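4. Equipment planning and cost

4.1 What was bought and what was borrowed

The sorting cell at Inholm was planned around one arm and one picking bin. The choice of arm was settled early, as the group already had staff who could program it and a service contract that covered it. Most of the planning time went into the parts that would touch the objects or sit close to them: the gripper, the bin, the bench and the cabling. These are often left as a single line called "sundries" in a project budget, and in our first draft that is how they appeared.

Junpei Minami went back over the orders from two earlier cells, Nava and Molus, and sorted every purchase by whether it had been in the original plan. In both cells the arm and its controller came in on budget. The overspend came from small items bought one at a time, often with express delivery: spare finger pads, cable ties and sleeves, connectors, clamps, sheet material and replacement bins. None of these cost much alone. For Molus they came to 38 per cent of the non-arm budget by the time the cell was shut down in August.

For the present cell we therefore split the budget into three parts. The first covers the arm, controller and mounting. The second covers the gripper and its spares. The third, which we call the wear budget, covers anything expected to be scratched, bent or used up during picking. It was set at 3000 pounds for the first period of use and may be spent without a separate request.
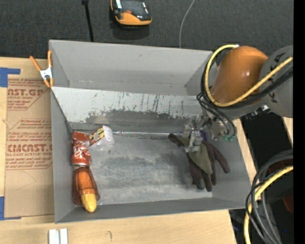

Figure 3. Picking bin and arm at Inholm, with a drink can, a snack wrapper, a tinted plastic container and a work glove in the bin. The gripper is over the glove.

Bins take a large share of the wear budget. The sloped inner panel and the floor of the bin in Figure 3 both show scuffing, with the darkest band along the lower half of the panel. Marks of this kind matter to us for two reasons. They change how the background looks to the vision system, and they make it harder to compare results from one period with those from another. We plan to replace bins in pairs, so that a fresh one of the same make is always on the shelf. A cheaper bin was tried at Pirnness and rejected, as its walls bowed when clamped.

The objects themselves cost almost nothing. Cans, wrappers and packaging were collected on site, and gloves were taken from the general stores. Soft items such as gloves did affect the gripper order, however. Our supplier's standard set came with one pair of fingers, and we paid for 2 further pairs at the outset - the delivery time for a single pair was longer than we could afford to have the cell standing still.

Cabling was the item we judged worst. The draft plan allowed for one set of cables along the arm. Minami's review showed that Nava had needed its outer cables changed twice, each time with a day lost to re-routing. We now hold a full spare set and budget half a day of technician time for each change.

4.2 Timing of orders

Orders were placed in the reverse of the usual sequence. Spares with long delivery times went first, then the gripper, then the bench fittings. The budget was last revised on 28 January 2026, when the unspent part of the mounting allowance was moved to the wear budget. The revised totals are used in the cost comparison in Section 5.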